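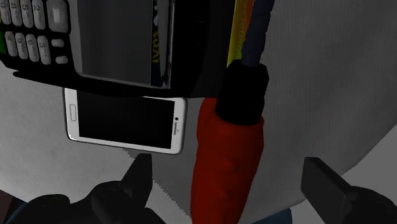

Cornau lawyer Slavica Radulović receives Dierckx Medal for legal service

Slavica Radulović, a partner in the Cornau office of the law firm Flurnent, has been chosen to receive the Dierckx Medal. The medal is given by the Grudow Law Society to a member who has offered legal help to the community without a fee over a long period.

The medal will be presented in February at the society's winter dinner in Grudow. The honour includes a grant of $4000, which the recipient directs to a legal clinic of her choice. Ms. Radulović has informed the society that the whole amount will go to the Cornau Tenancy Clinic, where she has advised tenants on Thursday evenings for 16 years.

"I am very thankful to my colleagues for this recognition," said Ms. Radulović. "When I began at the clinic, I was a young lawyer and I knew little about rental law. The tenants taught me a great deal, and so did the students who worked beside me."

Ms. Radulović was called to the bar after her studies in civil procedure and joined Flurnent as an associate. Her practice is in the areas of property disputes, estates and the recovery of small commercial debts. At the clinic she has assisted with around 1000 files, of which the greater part concerned eviction notices and the return of deposits.

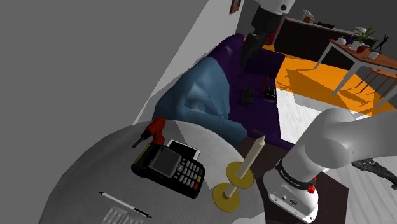 Robot arm beside a table with a payment terminal, a smartphone and a small red drill.

Svyatoslav Boiko, managing partner of Flurnent, congratulated Ms. Radulović in the name of the whole firm.

"Slavica prepares a deposit claim with the same attention as a large estate," said Mr. Boiko. "Our younger lawyers have learned from this, and several of them now give their own evenings to the clinic. We are glad that the society has noticed her work."

Nominations for the medal are made in writing by two members of the society and are reviewed by a panel of former recipients. Ms. Radulović is the second lawyer from the Cornau office to be named.

Members who wish to attend the dinner are asked to reserve their place through the society's office in Grudow. Guests are welcome, and dietary requests should be mentioned at the time of the reservation.

Flurnent is a law firm with 2 offices, in Cornau and in Grudow. It advises individuals, families and local businesses in matters of property, estates, employment and commercial law.

Released by Flurnent, Cornau, 4 Dec 2021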